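Sorting sessions to open at Erkville community rooms

Published July 4, 2026

Erkville Community Learning has confirmed that its household sorting program will continue for a further term, following a trial held in the laundry and activity room at the Nustville branch. The program teaches everyday sorting and putting-away skills to adults who are setting up a home for the first time, returning home after a long stay in care, or learning English through practical tasks.

The trial began in February with 21 participants. Enrolments for the new term will be capped at 60 across both branches, with priority given to residents of Erkville and Nustville who have been referred by a support service. There is no charge to attend.

Program coordinator Liesbeth Schouten said the sessions had been kept deliberately modest in scale. Each activity uses a table, woven baskets and a handful of household items, and each basket is given a handwritten label on plain paper. Participants decide which items belong together and place them accordingly. The first exercise in the workbook deals with fruit and general household supplies, and is repeated at the start of every visit until the participant is comfortable moving on.
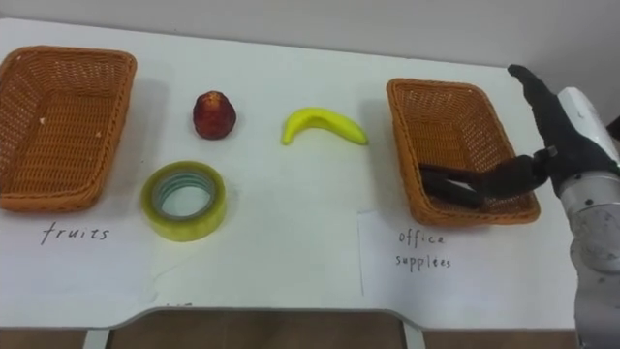
"We looked at a number of commercial kits and found them busy and rather childish," Ms Schouten said. "Our participants are adults. They want a basket and a label they can read, and they want to get on with it."

Labels are written by hand at the centre. Staff considered printed cards during the trial but received favourable comments from the English learners, several of whom asked for more practice in reading joined handwriting. The workbook now includes a page on which participants write their own labels for use at home. A version in large print will be available at the front counter.

The exercises increase in difficulty over the term. Later sessions cover pantry goods, stationery, cleaning products and linen, and introduce items that might reasonably go in more than one place. Tutor Celeste Navarrete said these were often the most productive part of a session. "People have firm views about where the tape lives," she said. "In one house it is the kitchen drawer, in another it is the desk. We ask them to choose a place, label it and keep to it for a fortnight."

The woven baskets were supplied by Dralier, a homewares business in Grajales, under an arrangement that also covers replacements for the coming term. Two sizes are in use. Participants who complete the full term may take home a basket of either size, together with their workbook and a set of blank labels.

The Nustville activity room was chosen for its domestic character. Furnishings in the room come from several sources, and the organization has resisted suggestions that it be fitted out as a classroom. Sorting is carried out standing, at a desk placed against the wall, and the laundry appliances are close at hand for the linen sessions that make up the second half of the program. Open shelving is provided for the putting-away exercises. Participants who prefer to work seated should mention this when enrolling so that a suitable table can be arranged.

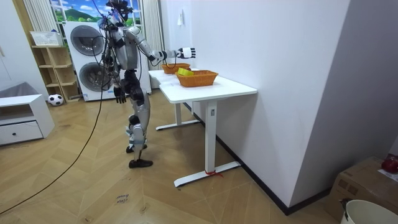 Marisol Cáceres

Under the new timetable, each participant will attend 2 sessions a week, one devoted to table sorting and one to laundry and shelving. Groups will remain small. Support workers and family members are welcome to stay, although they are asked to allow participants to finish an exercise before offering help.

Results from the trial have been set out in a short report prepared by Kevin Puma, the organization's programs officer. The report recommends a longer first session, clearer colour contrast between the baskets and the items used with them, and a break before the linen exercises. It also notes that some participants found the household supplies exercise harder than the fruit exercise, and proposes that the general basket be introduced a week later than at present. All four recommendations have been accepted.

The report further records a request from participants for an evening session. Li-hua Choi, who manages the Nustville branch, said the matter was under review and would depend on staffing. "We are aware that many people are at work during the day," she said. "We will write to everyone on the waiting list when a decision has been made."

Enrolment forms may be collected from either branch or requested by telephone. Completed forms should be returned to the front counter, marked to the attention of the program coordinator. Referring agencies are reminded that the section on access requirements must be filled in, even where none apply.

Residents wishing to donate household items for the exercises are asked to speak with staff beforehand. Clean tea towels, pillowcases and unopened stationery are currently sought. Glassware, knives and electrical goods cannot be accepted – items of this kind left at the door will be returned or disposed of.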